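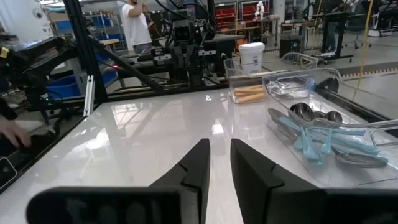 4.2 Sorting utensils from mixed bins

Our second task family is utensil sorting, which we chose on the theory that it would be easy. A person can empty a bin of kitchen tools while holding a phone conversation, and we saw no reason a policy trained on 2272 demonstrations should find it harder than the peg tasks of Section 4.1. The policy, which we call Sutus, found it harder. The trouble starts before contact. In the wrist view of Figure 3 (first panel), the two fingers are open and the bin on the right holds light blue spatulas and spoons, with their handles pointing every which way and a silver spoon partly underneath them. A grasp detector trained on single objects will report a confident grasp on nearly any point in such a pile. Most of these grasps are correct in the narrow sense that the fingers would close on something.

We therefore separate the question "can this be grasped" from the question "will only this come up". The first is answered by the stock detector. The second is answered by a small network, Isten, which looks at the wrist image and scores each candidate by how much of the surrounding pile it expects to move. Isten was trained on the outcomes of our own failed lifts, so we had no shortage of data. Its output is a single number per candidate, and the candidate with the lowest number wins. We tried several more elegant ways of combining the two scores. They appear in the appendix, where they can do no harm.

The protocol is as follows. Each trial begins with a bin filled by a person who has been told to fill it "the way you would at home". This instruction produced more variety than any randomization script we wrote, and also one bin so tidy that we had to ask the person to try again with less care. The arm is then given a target class (for example, metal spoon) and must lift one member of that class, carry it clear of the bin and set it down on the open tabletop. A trial counts as a success if one utensil of the right class ends up on the table and nothing else does. We ran 80 trials per condition. A trial was stopped after 3 failed lifts, a limit set by the patience of the operators and kept for consistency.

Three conditions were compared. The first used the stock detector alone. The second added Isten. The third added Isten and a regrasp step, in which the arm puts a doubtful object back in the bin and starts over. The detector alone succeeded in 31 of 80 trials. Adding Isten raised this to 52, and the regrasp step raised it to 58. We had expected more from regrasping, having spent most of March on it. Its main effect was to turn quick failures into slow ones, and the mean trial time grew accordingly.

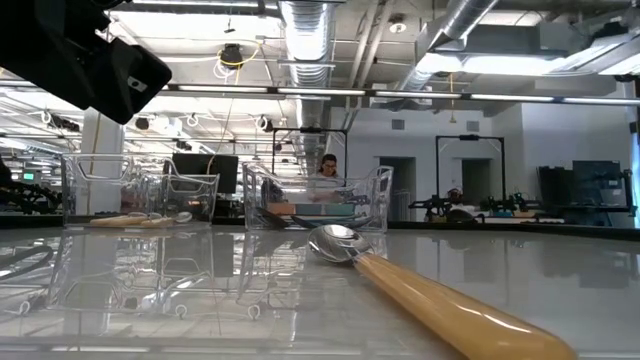

Figure 3. Utensil sorting. First panel: wrist view. Second panel: view from the workspace camera.

Placement was scored separately from lifting, and with some reluctance, as it exposed an assumption we had carried over from the peg tasks. There, an object let go of at the right height stays where it was let go. A utensil has a heavy end and opinions about where that end should go. The spoon in the second panel of Figure 3 is typical of the class that gave us the most grief: a rounded metal bowl, a narrow neck, and a handle that widens toward its end. If such a spoon is held near the neck and released flat, the handle drops first and the whole thing can swing through a large angle before it settles. We had planned to score final orientation and ended up scoring only whether the spoon was on the table. Readers who need their spoons parallel should consult other work.

Reflections deserve their own paragraph, if not their own paper. The tabletop is glossy, and it returns the ceiling lights and the outlines of the bins to any camera that looks at it. Early versions of the detector proposed grasps on reflected bin walls, below the plane of the table, and the motion planner refused them one after another with admirable calm. We considered covering the table with a matte sheet. We decided against it, on the grounds that kitchens are full of shiny counters and that a method which needs a matte one should say so in its title. Instead, candidates whose estimated depth falls below the table plane are dropped before Isten sees them. This filter is one line of code and accounts for a larger gain than one of our ablations, which we leave the reader to identify.

The remaining failures fall into two groups. In 15 of the 22 failed trials of the full system, a second utensil came up with the first, usually hooked behind a wide head, and dropped outside the bin. In the other 7, the class was wrong. All 7 involved metal spoons lying face down, which the classifier took for something flatter. We did not retrain on these cases, so the numbers above include them. Section 4.3 repeats the experiment with the wrist camera removed.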